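From: Gareth Kettle
To: turkura-quilters list
Date: 5th September
Subject: Re: [turkura-quilters] Wool batting and the pre-wash question

Beryl Blackburn wrote:

> I've now used the Coutinho wool in three quilts and I am completely sold.
> It drapes better than cotton, it doesn't hold a fold line, and it's warm
> without being heavy. The shop tells me it can go straight in the machine
> on a normal cycle with no shrinkage at all, so I've stopped pre-washing
> anything, tops or backings. They also say you can quilt as far apart as
> ten inches and it will never shift. I really think cotton batting has had
> its day. Has anyone got a reason NOT to switch?

Beryl,

I'll have a go, though I should say up front that I like wool and have two bags of it in the closet. My trouble is with the claims, and mostly with "no shrinkage at all."

Everything shrinks a bit. The question is how much, and how much compared with the fabric on either side of it. When a shop says no shrinkage I want to know what they washed, how big it was, what temperature, and whether it went in the dryer. When I asked at the counter I got "it's been tested." By who? The lady didn't know, and she was nice about it, so I let it go.

So in January I did my own. Nothing fancy. I cut squares of batting, sandwiched them between plain muslin, quilted them on a simple grid and washed them with the bath towels. One lot had the muslin washed first, one lot didn't. The Coutinho square with washed muslin came out close to the size it went in. The one with unwashed muslin drew up enough that you could see it from across the room. Same batting, same thread, same load. That tells me the cloth was doing most of the pulling, and it's why I think giving up pre-washing on the strength of what a batting does is getting things backward.

Two squares of each is not much of a test and I won't pretend it is. If somebody else runs it and gets a different answer I'd like to hear.

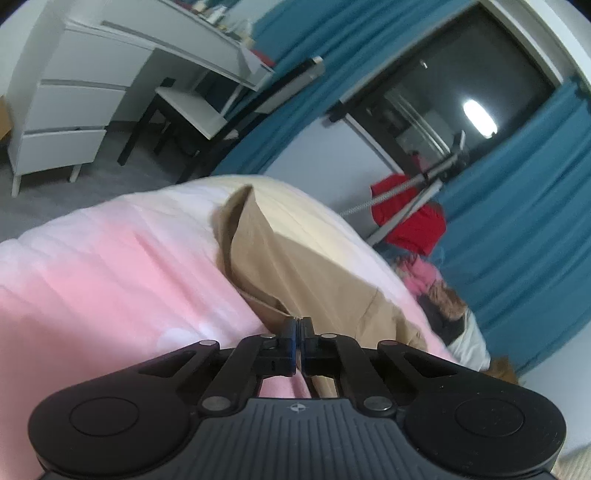

Loft is the other thing people skip over when they compare battings. The thickness you feel in the bag isn't the thickness you sleep under, and how it ends up depends on how closely you quilt it and how it's washed and stored. A puffy quilt in pastels like the one on this bed is a look plenty of people want, and fair enough, but puff is also what makes people guess "wool" or "poly" from a photo with great confidence. I've been wrong on that guess more than once, at a guild table, in front of the maker. You can't tell fiber from loft. I'd go further and say you can't tell it by hand half the time either, unless you snip a bit and burn it, and please do that over a sink.

On the ten inches. Check the wrapper on the bag you have and don't go by what anybody told you, me included. The makers print a maximum distance and they don't all mean the same thing by it. Some seem to mean "it won't fall apart" and some mean "it won't bunch." I quilted a lap quilt at the full distance on the label years ago (not Coutinho, a different one, the label is long gone) and after a couple of winters on the couch it had a lump in one corner like a sock. I stick to four inches now for anything that will be used. For a wall hanging do what you like.

Then there's price. I went through my receipts because I didn't believe my own memory. Last year I spent 277 dollars on batting, and 40 of that was one crib-size piece of wool I bought because I was in a hurry. If you make two quilts a year, wool is a treat and why not. If you make charity quilts by the stack it's another matter, and I'd be sorry to see a new member read "cotton has had its day" and think she'd been doing it wrong. The cotton quilts my aunt made are flat as pancakes and still on beds.

While I'm being a grouch - has anybody here used the Prevedex spray they're selling next to the register? It's supposed to stop bearding, which is the fibers working out through the top. I can't find a word on the can about what's in it. Bearding on dark fabric is real and I have a navy top to prove it, but I've always put it down to loose weave and a blunt needle. A fresh needle costs less than a spray can. If you've used it on half a quilt and left the other half alone, I'm all ears. If you used it on the whole thing and it didn't beard, well, neither did most of mine.

Beryl, none of this is a reason for you not to switch. You've made three and you like them, and that counts for more than the shop does. I'd only ask you to keep washing your backings, and to measure the next one before and after. Edge to edge, both ways, write it down on the label if you have to.

Does anyone still have the shrinkage chart that went around when the list was on Zivirar? I had it as message 970 in my old folder and lost the folder when I changed computers.

Gareth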